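Open doors at Stindbridge, or how I spent a morning looking at cogs

The leaflet promised "a rare glimpse behind the scenes of small parts", and I had nothing on until lunch, so I took the 397 from Bloxham and got off a stop too early, as one does. The Nivside works is at the far end of the estate, past a carpet warehouse and a pond with a sign forbidding everything.

There were eight of us on the ten o'clock tour, issued with safety glasses and a sticker to write our names on. Mine fell off in the first corridor. Our guide, Anathi Mabaso, walked backwards the whole way round with alarming confidence and told us that the moulding shop makes gears for toys, letterbox timers, cat feeders and one very loyal maker of egg-turning trays. I had never wondered who turned the eggs.

The moulding shop itself is warm and smells faintly of new shower curtain. A machine the length of a minibus opens, drops something the size of a biscuit into a tray, and closes again. It is more soothing than it has any right to be. A man from Moria (the village, he was quick to say) asked what happened to the rejects and was told they are ground up and have another go, a policy I would like to see more widely adopted.

Upstairs is the assembly room, where the gears meet the things they are meant to turn. I learnt that a gear with teeth too fine will sulk, that a gear with teeth too coarse will shout, and that a bore slightly out of round can spoil an otherwise blameless cat feeder. We were shown a drawer of about 100 old samples going back to the firm's early days -- several in a shade of brown last seen on my aunt's bathroom suite. The current range is more cheerful. On the bench were red and blue, plus connectors and bits to go with them, and I spent longer over them than I did over lunch.
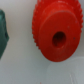
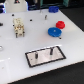 Brenda in the comments wants it known that the brown ones were the best gears Nivside ever made, that hers is still going in a tea trolley, and that the ten o'clock tour leaves out the tool room, so anyone who cares about how the teeth get their shape should book the afternoon one and bring a cushion for the talk.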